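Search this guide
Enter keyword Go

Fistora Scholarship Desk - Set-Up Guide
Section 2: Opening Your First Award

Before you begin, have your fund's bank letter, your award rules, and a strong coffee within reach. Fistora will ask for the first two.

1. Sign in and choose New Award. If the button is gray, your fund has not been approved yet. Pressing it harder has been tried.

2. Type the award name as it should appear on the student's letter. Supporters' groups like to name awards after whoever they support, at full length, with titles. The field holds one line. The Chin Fund got its name in on the first try and we remain grateful. 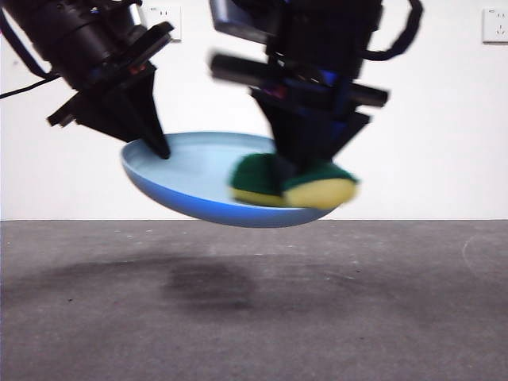
Fig. 2-1. Both arms on the plate.

3. Under Coverage, pick one: Single Term, Full Year, or Through Graduation.

CAUTION: Through Graduation means what it says. A promise made in front of reporters in July is still a promise four years later, when the reporters are elsewhere and the tuition bill is not. Fistora locks this setting once the first letter goes out.

4. Enter the yearly amount, numbers only. For a range, put the lower figure first, as in 2000 to 3000. Entered the other way, it is accepted without complaint and every applicant is then turned down.
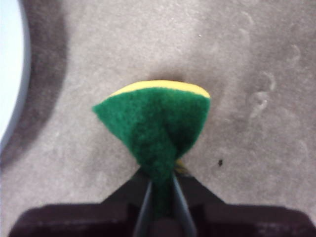
The amount covers tuition unless you check Books and Housing. Most funds mean to check it. A student who has been told that everything is paid for will assume that everything includes a bed, so settle the matter before the letter is printed.

5. Add the student. For anyone under 18, the guardian screen opens by itself and has to be completed. A guardian's signature collected at a press event does not count, however many people clapped.

NOTE: Schools in the Brisen and Onov districts use their own enrollment form. Select the district first and the right form loads. Select it last and you get to type everything again. 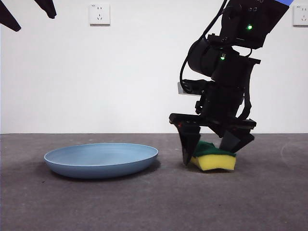 6. Set the payment route. Pay the school directly wherever you can. Payments to a family need a second approver, who can't be you under another email address.

7. Press Preview Letter and read it aloud. Look for the student's name, the amount, the coverage, and any sentence that seems to be mostly about the donor. Trim that last kind.

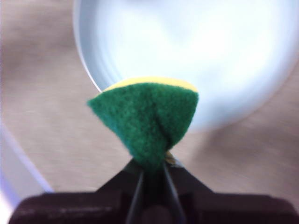 When the letter reads well, press Issue. The student gets a copy by email and the school gets one by mail, usually after the school has called to ask where it is. You can withdraw a letter until 5 p.m. on the day it was issued. After that, it's an award.

If Issue returns error 1166, the bank letter has expired. Upload a current one and start again at step 6. Your earlier entries are saved, including the typos.

Get set-up tips in your inbox. Enter your email address to subscribe to the Fistora newsletter.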